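March 2018

Open day at Netell. I had pictured robots. For most of the first hour I got a person in a black glove cleaning a table, with a cable running down the arm and a blocky black-and-white cube riding beside the hand.

The idea is that the machine learns to wipe from people wiping. Their target is 300 recordings of this one job and they were on 73, a number delivered with more pride than I have ever put into a table. A man behind me asked if they did kitchens.

They let visitors try the glove. I did one go, got told my grip on the trigger was "unusual," and handed it back. Fair enough.

The arm itself was downstairs, a Jitell, and it folded a napkin very slowly while 50 of us held our breath — then everybody clapped, me included. I don't clap at home.

Coffee weak, biscuits good. Missed the 286 bus and walked. Must wipe down the stove tomorrow.

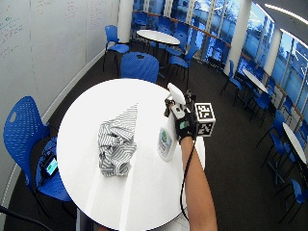

Spray bottle, striped cloth, and the glove at work, upstairs at Netell.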